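Notes from the Reading Room: How We Learned to Read Aloud to Adults

When I moved to Kiststead I knew the word "library" but I did not know the word "read-aloud." I thought it was only for children. Now I go every second week to the evening group at the Pirihi Street branch, where grown people sit on chairs and one person reads a story for all of them, and Glenys Tuhiwai, who edits this newsletter, asked me to write down how we do it. Other branches want to begin before the winter and she is tired of answering the same letter.

We start at 7 in the evening and we finish before 8:30. In the first season we went until 9, and the last part of every story was lost to people looking for the bus times on their phones. The bus to Covuver leaves at 8:42 and almost half of the group is on it. If your branch is near a bus stop, please look at the timetable first and choose the story second.

The length of the text is the thing I am asked most. We take 16 pages of a normal paperback, no more. One reader with a calm voice needs two minutes for a page, sometimes a little longer when there is a lot of dialogue. After that we have tea, and after tea we talk. In our second month somebody brought a very beautiful story of 40 pages and we read it in three parts, but the people who missed the first part did not come to the second one either, and at the third we were four persons and the reader.

Old stories work better than I expected. Sea stories, ghost stories, stories about a family dinner where something goes wrong. What does not work so well is a text with many names in the beginning. On paper you can go back with your finger and see who is the uncle. When you only listen, the uncle is gone. Halina Sikora now writes the names on a large sheet of paper before she reads, and she puts a small line between the people who are married. I was against it at first because it looked to me like school, but the group likes it very much and I have changed my mind.

About translations we had a long discussion, and it is still open. I think a translated story should be read in the same way as any other, without a speech before it. Halina prefers to read the first paragraph in the original language, so that people can hear the music of it. She did this in July with a Polish story and the room became very quiet. On the other hand, one gentleman told me afterward that he was waiting for the English all the time and could not enjoy it. Perhaps one paragraph is too long and two sentences are enough. 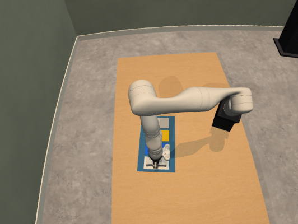 A computer-rendered robot arm over a long wooden table.

Please practice the text at home, with your full voice. I practice in the kitchen. It is the only way to find the words that your mouth does not like, and for me, with my accent, there are many of them. I mark these with a pencil. In one story I had the word "rural" eleven times, and I asked Glenys if I could say "country" in its place. She said that the author is dead and will not complain, but I should not tell the group. Now I have told everybody.

A few words about the voices. New readers often want to make a different voice for each person in the story, deep for the father and high for the little girl. It is nice for one page. After five pages the reader forgets which voice belongs to whom, and the listeners begin to smile in the sad places. I keep my own voice and I only change the speed. An old man can speak slowly, a nervous person can speak fast, and the listeners do the rest for themselves.

Chairs in a half circle, not in rows. The reader sits also – when the reader stands, it becomes a lecture. We turn off the ceiling lights over the shelves and leave one lamp for the reader and the lights by the door. Some of our members knit, and one is drawing. Both are welcome. Eating during the story we do not allow any longer, after an evening with a bag of very loud crackers.

For the talking part we tried prepared questions from a printed guide, and the result was that people answered politely and then looked at the clock. Now the reader says only what he or she liked or did not understand, and then waits. The waiting is difficult. I count in my head to 20, in my own language, and usually somebody speaks before I am at 12. If really no one wants to talk, we pour more tea, and that is also a good evening.

Money is not a large problem. Tea, milk and cookies are paid from a jar by the door, and the branch gives us the room without charge. The Breneteck bookshop on the corner lets us order one collection of stories each season at a lower price, and it goes on the library shelf when we are finished with it. You will find ours under short fiction, with my pencil marks in it. I ask you kindly to leave them there, I may need them again.

The next season begins with a ghost story, which Halina has chosen, and she will not tell me the title. We are still looking for one more reader for the spring. You do not need a trained voice and you do not need to be born into the language. Leave your name at the front desk, or come to any evening and speak with Glenys during the tea. She sits next to the radiator.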